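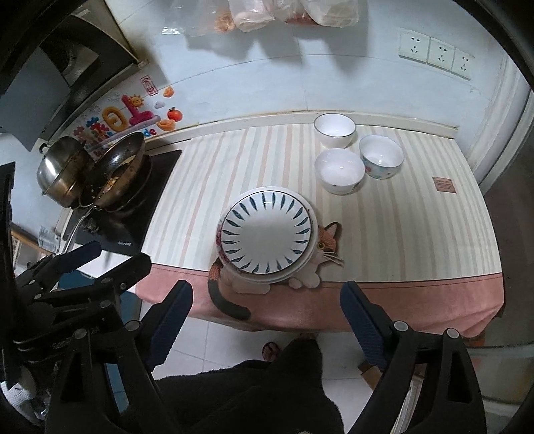
Wrist view, Vuvis pair, near gripper open in front of the kitchen table, the other at the left edge. Stacked plates at front, three bowls at back.

Wednesday, kitchen site

Second visit with the Vuvis handheld kit. We have it on loan from Skasari until the end of July, and the question is whether we buy it or stay with the Firndale set for home collection. Putting everything down while it is fresh. The bench notes are in the shared folder under Deng (the name of the evaluation, same as on the hard drive).

Task list for the day was plates and bowls only: pick up a bowl and set it down, stack bowls, unstack plates, move a plate to the other end of the table. Two-handed where it made sense. No cutlery and no cups. We recorded 116 episodes and 74 of them are usable after the first pass. Most of the rejects are tracking dropouts, a few are operator error, and a handful are me pressing stop too early.

Setup

Unpacking to first recorded episode was faster than last visit. Pairing the two hands is now a single long press on each, and they found each other both times I tried it. The calibration board still has to be held flat by someone else or leaned on something. I leaned it on the wall behind the table and it slid down twice. Bring the clip stand.

The app asks for a left and a right and does not check. I had them swapped for the first few episodes. Those are relabeled now, so don't count them as lost. Colored tape on the handles would fix it.

Fingers and pads

The ridged pads are the main thing I wanted to try on dishes. On a bowl rim they are good. The ridges run the right way for a thin edge and you don't have to squeeze hard. On the outside of a bowl they are fine once the fingers are low enough, but the first touch tends to push the bowl away from you before it grips.

Plates are harder. A plate sitting in a slightly larger dish leaves very little rim to get under, and the finger tips are thick at the end. I ended up tilting the top plate with one hand and sliding the other hand's finger under it. It works but I would not call it a natural motion, and it makes the episodes long. Firndale's thin tips would be better here. Skasari lists a narrow tip as an accessory, not in our box. Asked for a pair.

The tablecloth moves. With the plates near the front you are pulling against cloth that hangs over the edge, and a sideways drag takes some of it along. Next time either clips under the table or start the plates farther back. I would like to keep the cloth in, the homes we collect in have them.

Camera view

Happy with the placement. Both fingertips stay in view with the gap between them open, and there is enough of the table past them to see what you are about to reach for. In the view at the top of this entry you get the fingers, the plates, the bowls at the back and a good part of the stove side as well, wok and all. That is wide. For a policy that has to find the table first I think wide is right. For small objects we will want to crop.

Highlights on glazed dishes are a known nuisance and we have them here too, a bright spot on the plate and another inside the front bowl. I did not touch the exposure. The auto setting held steady while the hands were over the table and took a moment to settle when I swung toward the stove — the range hood and the black cooktop are a lot darker than the wall. Try a locked exposure next visit and compare.

Fine print does not come through at this distance. The label on the cloth and the lettering at the front of the cooktop are both unreadable in the view. Doesn't matter for our tasks. It would matter if anyone wanted to do package sorting with this kit, so I am noting it.

Tracking

This is where most of the rejects come from. The kit tracks itself off whatever the camera sees, so blank walls are bad and clutter is good. Facing the table it was solid. The cat print, the stripes, the sockets and the big decal by the stove all give it something to hold on to. Dropouts came when I brought a hand up close to the wall behind the bowls. Pale panel, thin seams, nothing else, and the pose drifts or jumps. Eleven-in-a-row type failures like last visit did not come back, so the firmware update did something.

Workaround: start each episode with a slow look across the whole table, then go in. The manual says to do this and I had skipped it for most of the morning. After lunch I did it every time and the rejects dropped. I have not split the numbers by morning and afternoon yet. To do.

Handling

Weight is okay for a short session. My right wrist was tired by mid afternoon. The trigger has a longer pull than Firndale's and the last bit of travel is stiff, which you notice on wide openings and forget about on rims. The grip is sized for a bigger hand than mine.

Battery: one charge per hand got through the morning. Swapped both at the break and did not run out. The left one got warm near the end, warm only, not hot. Keep an eye on it.

Upload

Slow. 2,202 clips now on the account counting the bench runs (each hand records separately, plus the short calibration clips), and the list view takes a long time to open. There is no filter by day. I emailed support about it and got a reply within the hour saying a filter is planned, no date given. Local export works fine and is what I would use anyway.

Where I am on buying

Leaning yes for bowls, boxes, bottles, general kitchen pick and place. Not yet for plates, pending the narrow tips. The subscription for the cloud side I would leave out if Skasari will sell the hardware alone. Their quote bundles the two and I have asked for them as separate lines.

Next visit
— clip stand for the board
— tape, two colors
— cloth clips
— locked exposure test, same tasks, same table
— narrow tips if they arrive
— one hour with the Firndale set on the same plates so we have a real comparison
— check the pads for wear, right hand first, the edge of one ridge felt rough when I packed up

Raw data is on the Deng drive, copied and checked. Reject list is in the same folder as a text file, reasons in the second column.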